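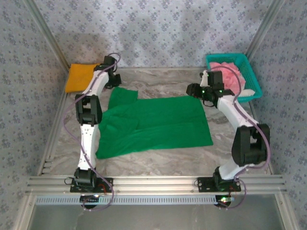

Cell 2 with the green cloth on the table, both arms on the front rail.

Re-dressing the cables and checking the base plates on a two-arm folding cell

Last updated 2018-11-27 by Adaeze Adeleke

These notes cover the regular service on the cloth cells at Kinsella. The job is the same on all of them: check the base plates, re-dress the arm cables, clean the grippers, and run the cell through a short fold before giving it back. Allow 60 minutes if nothing is wrong. If you find a worn cable, stop at step 4 and book the cell out for the rest of the shift.

You should have done one service with Pádraig Fitzgerald or Tomás McGrath before doing one alone.

What you need

Hex keys, metric set
Torque driver with the long bit
Paint pen, white
Hook-and-loop cable ties (no zip ties on the arms)
Lint-free wipes and isopropyl alcohol
Soft brush
Flashlight
The Cimano log sheet for the cell

1. Park and power down

Finish or cancel the current run from the Dorico console. Don't pull power in the middle of a fold. The arms have no brakes and will drop onto the table.

Open the grippers and take any cloth out of them by hand. Send both arms to the rest pose and wait until they stop. Hold the left arm at the forearm while someone else switches off the supply, lower it, then do the same on the right. If you are on your own, use the foam blocks from the drawer and rest the elbows on them before switching off.

Take the cloths and the basket out of the cell. Wipe the tabletop now, so that any screw you drop later is easy to find. The marbled surface hides small hardware very well.

2. Check the base plates

Each arm sits on a black base plate bolted to the aluminum rail along the front. Hold the lower link low down, near the plate, and push it gently left and right. There should be no play at all. Don't test this from the forearm, where you will feel the normal slack in the joints and think the plate is loose.

Look at the paint marks on the bolt heads. If a mark no longer lines up with the one on the plate, remove the bolt, clean the thread, refit it and torque it to the value on the log sheet. Then put on a new mark. Do one bolt at a time. If you loosen the whole plate it can slide along the rail, and you will have to redo the arm calibration.

3. Look over the boards under the rail

The small circuit boards hang under the base plates, behind where your knees go when you lean in. Brush off the lint. Check that every connector is pushed fully home and that no screw or washer has landed on a board. Do not use alcohol here.

4. Re-dress the cables

Most faults on these cells come from the purple cables. Each one follows its arm past the elbow and down to the rail, and it needs a loose arc at the elbow. Too tight and it pulls on the connector when the arm reaches for the back corners. Too long and it catches the other arm or drags on the cloth.

Take off the old ties. Run the cable between your fingers for its full length and feel for flat spots, nicks or a stiff section. Any of these means a new cable. Write it on the log sheet and tell Chukwuemeka Akpan, who keeps the spares.

If the cable is good, fit new ties starting from the gripper end and working toward the base. Leave the elbow free. Then move the arm by hand through these positions and watch the cable the whole time:

Fully upright
Gripper at the back corner on its own side
Gripper at the center of the table, low
Gripper as far across the table as it will go

The cable must not go tight in any of them. Support the arm with your other hand.

5. Clean the grippers

Wipe the inside faces with alcohol and let them dry. Pull out any thread wound around the finger pivots — tweezers help, a knife does not. Close the fingers by hand and check that they meet evenly.

6. Power up and test

Clear the table and stand back from the front rail. Switch on the supply and look for lights on the boards under both plates. If one side stays dark, switch off and go back to step 3. It is almost always a connector.

Home the left arm first, then the right. Put the basket in the back-right corner and lay a test cloth flat in the middle of the table. Run the Avach warm-up routine for 13 cycles at low speed. Watch the elbows for the first few cycles, with one hand near the stop button.

If that runs clean, do 20 folds at normal speed. A missed grasp now and then is fine. The same corner missed over and over usually means a base plate has moved, and the arm needs calibrating.

7. Hand back

Fill in the log sheet, including the torque values even if you changed nothing. Remove the service tag from the console. Letay Yimer does the scheduling and will put the cell back in the rotation once the sheet is in the tray.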